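Semple Small Animal Boarding
Substrate and Litter Station: Inspection Checklist with Comments
Sheet 936, revised November
Station: side bench, Room 2

Mark each item OK, Action or N/A. Comments are entered at the time of inspection. Items marked Action stay open until rechecked.

1. Bench surface
1.1 Wood surface free of cracks, splinters and raised grain. OK
1.2 Finish intact at the edges. Action
Comment: finish worn through over 52 mm on the wall side. Sand lightly and recoat before the next deep clean.
1.3 Bench stable under load. OK
Comment: one foot adjusted by half a turn. No movement after adjustment.

2. Trays
2.1 Rim and corners free of chips and sharp edges. OK
2.2 Inner walls free of scale and residue before filling. OK
2.3 Tray holds water for two minutes without leaking. OK
Comment: leak test done at the sink at 7:30 a.m. Trays dried with paper towel. Mesard pattern trays only; the older shallow type is withdrawn.
2.4 Fill spread to an even depth. Action
Comment: material to be leveled with the flat scoop before the tray leaves the bench. Uneven fill exposes the tray wall and leads to digging at one end.
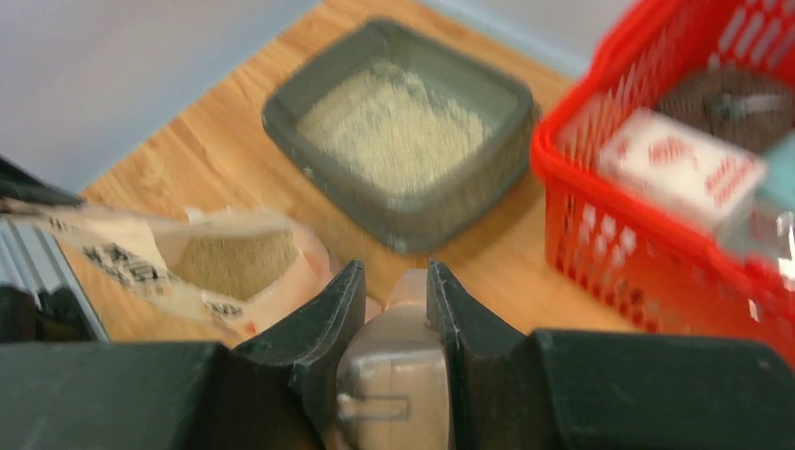
2.5 Clumps broken up or removed. Action
Comment: check the back corners in particular. Any clump that does not crumble under light pressure is discarded with general waste.

3. Opened bags
3.1 Bag stands or lies so that contents cannot run out. OK
3.2 Product name and lot recorded before the bag is cut. Action
Comment: lot missing from the log for the Kuvine delivery. Copy it from the outer carton.
3.3 Opened bag closed with a clip at the end of each session. OK
3.4 Contents dry, with no odor or discoloration. OK
3.5 Bags not topped up from other bags. OK

4. Dust control
4.1 Pour height kept low. OK
4.2 Window open or extractor running during filling. OK
Comment: extractor filter is due. Spare is on the Idia shelf.
4.3 Dust masks available, minimum 2. Action
Comment: 1 in the drawer. Reorder.
4.4 Spilled material wiped up with a damp cloth. No dry sweeping. OK

5. Surrounding area
5.1 Baskets and supplies kept clear of the filling area. OK
5.2 Floor free of loose grains. OK
5.3 No food or drink on the bench. OK

Open actions: 1.2, 2.4, 2.5, 3.2, 4.3
Items 2.4 and 2.5 to be cleared before trays are returned to enclosures. Others by next inspection.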